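Le robot sait-il enfin bosser ?

Sept heures du matin, atelier de Priltia. Un bras, une pince noire, un disque dur dans son caddy bleu. Le geste paraît bête : attraper, tirer, reposer. Un stagiaire apprend ça en une matinée. La machine, elle, y travaille depuis juillet.

« Les gens nous demandent quand elle pliera le linge », soupire Amarachi Chukwu, qui dirige les essais. « Moi je voudrais déjà qu'elle ne torde pas une languette. »

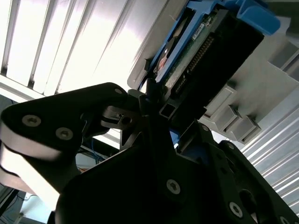

Car tout est là, dans les derniers millimètres. Trop de force, le plastique casse. Pas assez, ça glisse. Et les reflets ! Le métal qui brille, les capteurs détestent. Sur 300 essais le mois dernier, 3 connecteurs abîmés. Pas mal. Pas assez bon non plus pour un client qui a 1 588 disques à changer.

Chez Indbridge, le concurrent, on vise la cuisine. Vider un lave-vaisselle, ranger les verres. Ifeanyi Lawal y croit, « d'ici deux ans ». Il le disait déja l'an passé.

Et le prix ? Silence gêné des deux cotés. Gwenllian Trevor, technicienne de maintenance, hausse les épaules : « Qu'elle prenne les nuits, je lui laisse volontiers. » Prochains essais à la rentrée, avec un deuxième modèle de baie.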